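Inicio | Foros | Robótica | Normas | Entrar

Prukcombe, comunidad de ayuda
Publicado en octubre por hilo_y_tuerca

¿Qué reglas seguís para grabar demostraciones con pinza de mano cuando hay ropa de por medio?

Buenas a todos. Llevo poco en esto y necesito que alguien con más kilómetros me diga si voy bien o si me estoy complicando la vida. Grabo demostraciones con una pinza de mano con cámara, en casa, para un proyecto que se llama Karnusora. Lo mío son las tareas con tela: coger una prenda, estirarla, doblarla, dejarla en un lado... Con objetos duros me apañaba bastante bien, pero la ropa es otro mundo.

El documento que nos pasaron tiene 2 páginas y la mitad habla de cómo cargar la batería. De lo que a mí me da dolores de cabeza dice tres frases. Que el episodio empieza con la pinza abierta, que acaba con la pinza abierta y que "los episodios defectuosos se descartan". Vale, ¿y qué es defectuoso? De mi última tanda de 29 tiré casi la mitad porque se me escurría el punto o porque lo agarraba de donde no era, lo soltaba y volvía a por él. Luego leí en otro hilo que esos reintentos son justo lo que interesa y me quedé con una cara... 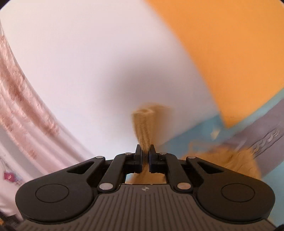 Lo segundo es la velocidad. Si voy a mi ritmo normal, la tela se mueve mucho y la imagen sale con bastante borrón; si voy despacito, me parece que estoy haciendo teatro y que el robot va a aprender a doblar jerséis como si fueran de cristal. ¿Hay algún criterio escrito por ahí?

Y lo tercero, la casa. Grabo en una habitación normal, con sus cortinas y sus cosas, y no sé si tendría que dejarla pelada o si eso es peor. Lo de las personas sí lo tengo claro (no sale nadie y punto), pero el resto me baila.

Ah, y la iluminación la dejo para otro hilo, que si no esto no se lo lee ni el moderador. ¡Gracias!

costuras_y_servos
Miembro veterano

¡Hola! Te cuento cómo lo hacemos en Nilsuwan, que tampoco es la Biblia, pero llevamos más de 3.000 episodios de textil y algunas tortas nos hemos dado ya.

Descartar: solo tiramos un episodio si falla la grabación (seguimiento perdido, cámara tapada, archivo cortado) o si quien graba hace algo que la pinza sola no podría hacer, por ejemplo meter la otra mano para ayudar a separar dos capas. Esto último es sagrado. Da una rabia enorme, porque muchas veces es un segundito y lo demás ha salido precioso, pero va fuera igual.

Lo que tú cuentas, que se escurre y vuelves a cogerlo, se queda. Lo que hacemos es ponerle la etiqueta "reintento" y seguir. Si la prenda acaba como pedía la tarea, es un éxito con reintento. Si a la tercera no has podido, cierras el episodio, lo marcas como fallo y lo guardas aparte. No borres los fallos por tu cuenta, pregunta antes a tu proyecto, que igual los quieren.

Velocidad: nuestra norma es "al ritmo más rápido en el que todavía se ve el punto de agarre". O sea, puedes ir ligera en el trayecto, pero frenas al llegar a la tela, cierras, esperas un pelín a que deje de balancearse y entonces levantas. Ese momentito después de cerrar nos arregló más cosas que cualquier cambio de cámara. Y nada de tirones para estirar.

Para la posición inicial, cambiamos la prenda entre episodio y episodio: a veces en diagonal, a veces arrugada, a veces con un extremo doblado. Con el fondo ídem, si siempre usas la misma tela debajo lo apuntas en la ficha de sesión y a la siguiente la cambias.
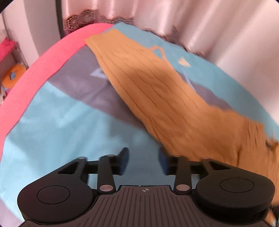 Pinza abierta y prenda de punto color mostaza en diagonal sobre la tela.

La habitación déjala como está, de verdad. Las cortinas y las estanterías no molestan. Lo que sí repasamos antes de empezar es que no haya papeles con direcciones, fotos de familia, pantallas encendidas ni espejos. Los espejos sobre todo, que te metes tú en el vídeo sin darte cuenta (me pasó, tuve que repetir una tarde entera).

Un detalle más: limpiad las yemas de los dedos de la pinza al terminar con lana o con cosas de pelo. Se les pega pelusa y el agarre va cambiando poco a poco a lo largo de la tanda.

pinza536
Miembro nuevo

yo tiro todo lo que no sale a la primera y me va bien, no me complico

rebobinadora
Miembro

De acuerdo en casi todo con costuras_y_servos, menos en lo de los tres intentos. En Alik no ponemos un número, ponemos la regla de que no puedes repetir el mismo agarre que acaba de fallar: o cambias el punto o cambias el ángulo. Contar intentos a mí me hacía acelerar en el último, y se notaba.

A pinza536: depende muchísimo de la tarea. Con bloques, pues vale. Con punto, si tiras todo lo que no sale a la primera te quedas con los agarres fáciles y el modelo no ve nunca cómo se sale de un enganche.

Y hilo_y_tuerca, pide a Karnusora que te lo pongan por escrito, aunque sea un correo de cuatro líneas. Nosotras tuvimos a dos personas etiquetando "fallo" con criterios distintos y hubo que revisar 536 episodios a mano. Si te contestan, pega aquí lo que te digan sobre los descartes, que me interesa comparar.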